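How a Robot Arm Learns from Examples

Reading level: grades 4 to 6. Words marked with a star are explained at the end.

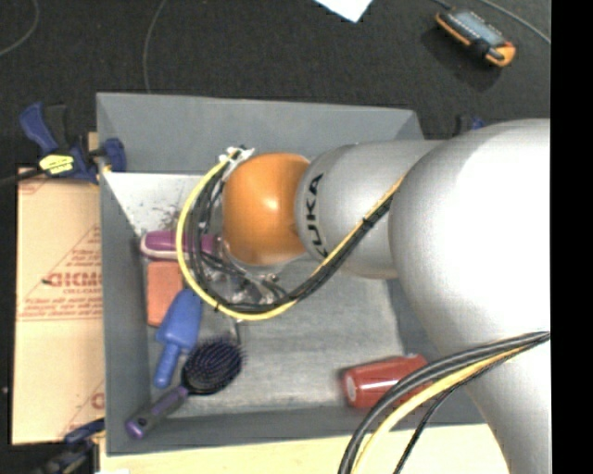

A robot arm over a gray bin. The bin holds a hairbrush, a blue scoop-like tool, a red cup-like cylinder and other household objects.

A person can pick up a hairbrush without thinking about it. The eyes find the handle, the hand opens to the right size, and the fingers close. A robot arm has to be given a way to do each of these steps.

There are two common ways. In the first, a programmer writes rules. A rule might be "move to this spot, go down this far, close the gripper*." Rules work well in a factory where each part arrives in the same place every time. They work poorly in a bin of mixed objects, where a brush may lie flat, lean on a wall or sit under something else.

In the second way, the robot is given examples. A computer program called a learning system* studies the examples and looks for patterns. It then uses the patterns to make guesses about objects it has not handled before.

What is in one example?

An example is a small package of information. In the Iltura project, which is used as the model for this article, one example is called an attempt. Each attempt has four parts.

Part 1 is a picture of the bin before the arm moves. It is stored as a grid of numbers that stand for colors.
Part 2 is the action. This is a list of numbers that tells where the gripper went, which way it was turned and how wide it was open.
Part 3 is the reading from the gripper after it closed. If the fingers close all the way, there is probably nothing between them.
Part 4 is the result, which is called the label*. The label is 1 if the object was lifted and 0 if it was not.

The label is the most important part. Without it, the learning system has a picture and a movement but no way to tell a good movement from a bad one.

How the examples are gathered

The same steps are repeated many times.

1. The computer takes a picture of the bin.
2. It picks a spot and an angle for the gripper. In the first days of a project, many of these choices are made at random.
3. The arm moves down and the gripper closes.
4. The arm lifts.
5. The computer checks the gripper and writes down a 1 or a 0.
6. If something was picked up, the arm drops it back into the bin.
7. The attempt is saved and the next one begins.

Step 6 does two jobs. It returns the object, and it also changes the arrangement. An object that is dropped rolls or tips over, so the next picture is different from the last one.

The Iltura team saved 2,000 attempts in its first set, which was finished in February. In the first 257 attempts, the gripper came up with an object only 22 times. These early misses were kept. A learning system needs to see grasps that fail as well as grasps that work. If every label were a 1, the system would decide that any movement is a good movement.

Why household objects are used

Objects from around the house have many shapes. A brush has a thin handle and a wide head. A cup can be held by its rim or around its side, and a scoop is wide at one end and narrow at the other. The gripper has to meet each one in a different way.

Color and surface matter too. A shiny surface can reflect a lamp and leave a white spot in the picture. To a camera, the white spot may look like part of a different object. The system learns to deal with reflections only if there are reflections in its examples.

Waltraud Grabner, who looks after the examples at Iltura, changes the objects on a schedule. "We use 8 objects for a while and then trade them for others," she says. "If the bin stays the same, the system gets very good at that one bin. It has memorized it. Give it a new spoon and it has no idea what to do."

Checking the examples

A computer can write down the wrong label. The gripper may pinch the edge of an object and let go on the way up. The sensor reads "closed on something," but the object is back on the bin floor. A person looks through part of the saved set and corrects labels like this one.

Some attempts are thrown out. A blurry picture is removed, and so is an attempt in which the arm was stopped before it finished.

Testing what was learned

Some objects are never used while examples are being gathered. They are kept in a box until the end. When training* is over, they go into the bin, and the arm tries to pick them up. The score on these new objects shows whether the system has found useful patterns.

If the score is low, the team gathers more examples of the kind that went wrong.

Words to know

Gripper: the part at the end of a robot arm that holds things.
Label: the answer that is saved with an example.
Learning system: a computer program that finds patterns in examples.
Training: the time when a learning system is studying its examples.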